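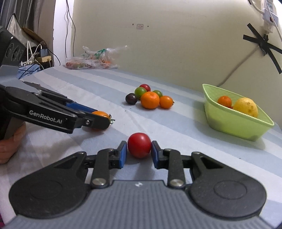 A red tomato on the table.

Rungnapa Pongsiri got off the bus at Flovasside in February with 50 dollars and her aunt's house key. The key didn't fit. She tried the back door, then sat on the step and ate the bread she had bought in Avram.

A man came along the fence with a dog.

"She changed the lock," he said. "After the flood. I've got the new one."

He went off to get it. The dog stayed. 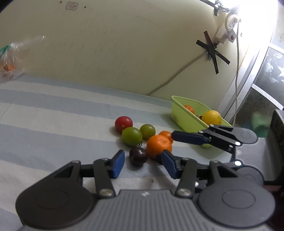
Inside, the clock had stopped at 6. Her aunt's letters were in the bread box, tied with string, all of them addressed to a woman in Floron and none of them mailed. Rungnapa read the first one standing up. It asked for the return of a coat.

She put the kettle on and read the next. It was about the coat too.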